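2024-07-26 — Celda Stiltville, pinza y cámara de muñeca

Sigo con lo que quedó pendiente de la puesta a punto. Resumen para quien coja el turno: la pinza está montada y cierra bien, la réplica en simulación ya carga con la cámara de muñeca y queda por resolver el cero de apertura, que no coincide entre la celda y el simulador.

### Mecánica

Desmonté la pinza de la brida para mirar el juego que notaba Lertchai al girar la muñeca. No era la brida. Dos de los tornillos del adaptador Erkham estaban por debajo del par y el pasador entraba con holgura. Pasador nuevo, tornillos limpios, fijador medio en los cuatro y apriete en cruz en dos pasadas. Después de esto no noto juego con la mano. Con el comparador no lo he medido, el soporte magnético está en la otra nave.

Las almohadillas de los dedos también las cambié. Las viejas tenían la goma brillante en la parte de arriba y la izquierda empezaba a despegarse por el canto exterior. Al poner las nuevas hay que fijarse en el lado: entran en las dos posiciones, pero giradas quedan con el borde alto hacia dentro y no asientan. Me pasó con la primera.

Grasa en las guías: poca, y quitar el sobrante antes de cerrar la tapa. La última vez alguien puso de más y acabó en las almohadillas.

### Cableado

El cable de la pinza rozaba con el codo cuando la muñeca pasaba de cierto ángulo. Lo he llevado por el lado interior con un bucle más largo y dos bridas de velcro. No volver a poner bridas de plástico ahí, marcan la funda. El conector M8 estaba bien, sin holgura, pero le he puesto una etiqueta nueva porque la anterior ya no se leía.

La alimentación sale ahora de la fuente de Zultgate y no de la auxiliar. Con la auxiliar teníamos el fallo de reinicio al cerrar con fuerza. He hecho 100 ciclos seguidos de abrir y cerrar con la fuente buena y no se ha reiniciado.

### Réplica en simulación

Cargué el modelo nuevo de la pinza en la escena de cocina. El anterior tenía los dedos invertidos respecto al eje de la muñeca: al mandar cierre, cerraba, pero el dedo que el controlador llamaba izquierdo aparecía a la derecha de la cámara. Eso explica por qué las correcciones laterales salían con el signo cambiado. Corregido en el fichero de la pinza, no en el controlador. Si alguien metió un signo menos en su script para compensarlo, que lo quite.

La cámara de muñeca la he dejado montada en el mismo enlace que el cuerpo de la pinza, mirando hacia las puntas. Probé primero a colgarla del enlace anterior y al girar la muñeca la imagen se iba por su cuenta.

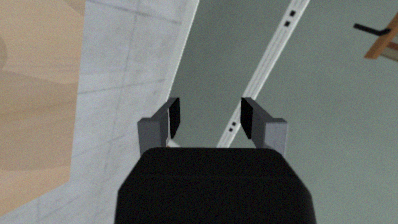 El encuadre me parece aprovechable tal cual. El cuerpo se come bastante de la parte baja, pero las dos almohadillas se ven enteras y el hueco entre ellas queda libre, que es lo que necesita el seguimiento. Lertchai prefiere subir la cámara un poco para ganar fondo. Yo no la tocaría hasta tener el cero resuelto, porque cada cambio de postura obliga a repetir la calibración y a volver a generar la máscara del cuerpo.

Sobre la máscara: el cuerpo sale casi negro y el umbral simple lo separa bien, pero se lleva también las almohadillas. He pasado a una máscara por identificador de objeto, con cuerpo y dedos por separado. Cuesta algo más de tiempo al arrancar. En la celda real no tenemos ese recurso, así que allí habrá que seguir con la máscara fija dibujada a mano y rehacerla con las almohadillas nuevas.

El grano de las texturas no lo he tocado. Upadhyay pedía quitarlo para que el emparejamiento fuera más limpio. Prefiero dejarlo: la cámara de la celda también mete ruido y ya nos pasó una vez que lo ajustado con imagen limpia no valía luego.

### El cero de apertura

Lo que falta. El codificador de la pinza real da 794 con los dedos abiertos del todo después del cambio de almohadillas. El simulador trabaja con apertura normalizada y toma como abierto el tope del modelo, que está un poco más allá del tope mecánico real. Consecuencia: pedimos «abierto» y en la réplica los dedos se separan más de lo que pueden separarse en la celda.

Opciones:

- Recortar el límite de la articulación en el modelo. Es lo más limpio, pero toca a todas las escenas que usan la pinza.
- Meter la conversión en el puente de Stiltville. Se hace en una tarde y no afecta a nadie más, aunque queda otra tabla que mantener.

Me inclino por la primera. Antes quiero repetir la lectura de abierto con la pinza caliente, porque los valores de hoy los tomé recién encendida y en otras pinzas hemos visto deriva durante el primer rato.

El cierre parece bueno. En la celda cierra hasta contacto y se para por corriente. Repetí la prueba 3 veces con la galga entre almohadillas y las tres lecturas coincidieron.

### Mantenimiento

He cambiado la ficha de la celda. La revisión de almohadillas pasa a ser cada 2.000 ciclos, y en la misma parada se mira el par de los tornillos del adaptador. El contador lo he puesto a cero después de los ciclos de prueba, así que esos no están incluidos.

Las almohadillas viejas están en la bolsa del cajón de repuestos, marcadas como usadas. No tirarlas, quiero comparar el desgaste de las dos.

### Pendiente

- Medir el juego de la muñeca con el comparador, cuando vuelva el soporte.
- Lectura de abierto en caliente y decidir dónde se corrige el límite.
- Rehacer la máscara fija de la cámara real.
- Avisar a Upadhyay del cambio de signo antes de que lance nada con el modelo nuevo.
- Pedir pasadores de repuesto, he gastado el último.

La celda queda apagada, con la muñeca en posición de reposo y la seta pulsada. El modelo nuevo está subido en la rama de pruebas, sin mezclar.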